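10th July

Dye bench, cont. from the October pages

Third go at the madder + iron recipe on the fine wool/cotton mix. Want the brown-red that Fenasstead asked for, the one on their old swatch card, without the gray cast we got last time. Notes as I go, sorry for the handwriting in the paper copy, this is the typed up one.

Yarn: Wotby undyed, the finer of the two. Scoured last night, left in the rinse bucket overnight with the lid on. Smelled fine this morning. Still a bit greasy at the tie points on one skein, so I retied it looser and gave it another ten minutes in hot water with a drop of soap. Should have done that to all of them.

Mordant: alum, same as before, measured against dry weight. Total dry weight 909 g, so a bit more than I like to put in the tall pot. Split it in the end. Tall pot and the dented one. The dented one runs hotter on the left burner so they swapped places halfway.

Madder: the Mimumau root, ground, new bag. 1000 g bag, used under half. Color of the powder is browner than the old bag and it clumps more. Soaked in cool water first, then strained through the muslin, then gave up on straining because it was taking forever and put the powder in a stocking. Squeeze the stocking every so often. Wear gloves!! my left thumb is orange.

Heat: slow. Held it just under the point where it starts to steam properly. Went over once, in the dented pot, while I was on the phone to the water people about the pressure. Short time only. Skeins from that pot do look browner at the wet stage. Keeping them tagged apart (string with two knots = dented pot, one knot = tall pot).

Water: tap, the hard stuff. Did not add chalk this time. Last time I added chalk AND used tap and I think that was too much of a good thing.

Iron dip: this is where it went gray before. So weaker, and shorter, and a separate bucket. Made the iron water up in the small jug and added it in 3 pours with a stir between. Color shift is very quick after the second pour. Next time stop at two and look at it in daylight before doing the last one. The strip light over the sink makes everything look plum.

Numbers for the swatches are on the tags, 1 to 13, tall pot first. No. 6 fell behind the radiator and is baked on one side, ignore it.

Where I'd like the color to land, more or less, on finished cloth:
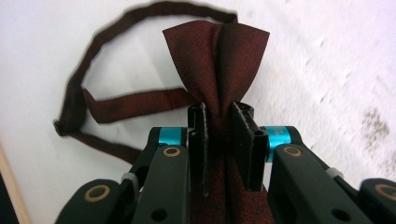
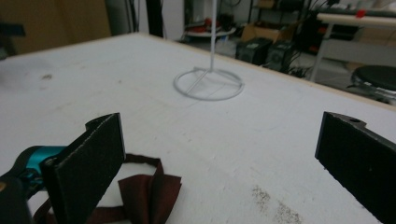 Swatch 4 is nearest. Swatch 9 is nice but too orange, more like brick. 11 and 12 are dead, flat brown with no red left in them, that's the long iron dip. Wouldn't throw them out, Effiong might take them for the warp on the blanket samples where it hardly shows.

Rub test, dry: white rag, twenty strokes. 4 leaves next to nothing. 9 leaves a faint pink. Wet rub: all of them leave something. I think there is still root powder stuck in the yarn from when the stocking split. Did I say the stocking split? It split. Double it next time or use the proper bag with the drawstring, wherever that has gone.

Rinse again, warm, until the water is clear. Then one with a splash of vinegar for half of them to see if it makes any diffrence. My guess is it goes more orange but I've never done it side by side.

Light test: half of each swatch under card, taped to the south window, above the shelf with the jars. Do not move the card. Do not water the plant over it either. Check in two weeks, then again in October when the sun comes in lower.

Weaving side. The dyed yarn feels harsher than the undyed, more so from the dented pot. Might be the heat, might be the iron. Wind a bobbin off each and try a narrow strip on the small loom, plain weave, see if the harsh ones snap. Broken ends last time were nearly all on the right hand side, so check the reed for a burr while the warp is off.

Things to get
- alum, nearly out
- more muslin
- gloves, the long ones
- new thermometer, the old one sticks and then jumps
- labels that don't run when they get wet

Exhaust bath: kept both, poured together in the lidded bucket under the bench. Still plenty of color in it. Throw a skein of the thick Wotby in tommorow with no iron at all and see what comes out. If it's that salmon pink again it can go in the scrap basket with the rest of the salmon pink.

Pots scrubbed. Floor not.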